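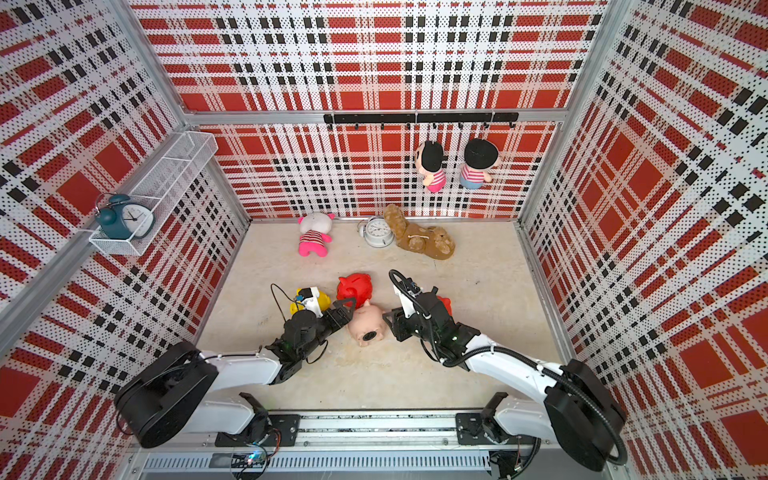

A robot hand is mostly a pinch. Yours has fingers, a thumb and years of practice with spoons; a gripper just opens and shuts. Picking up a piggy bank is hard work for it, as pigs are round and shiny and have no handles. The plush squirrel is squashier, so a poor grab may still do. At the Grivlow workshop, Geert Dierckx built ours in December with 22 bolts and 2 spares — he says spares are normal. Try it at home: pick up a sock using two rulers. Then try an egg cup.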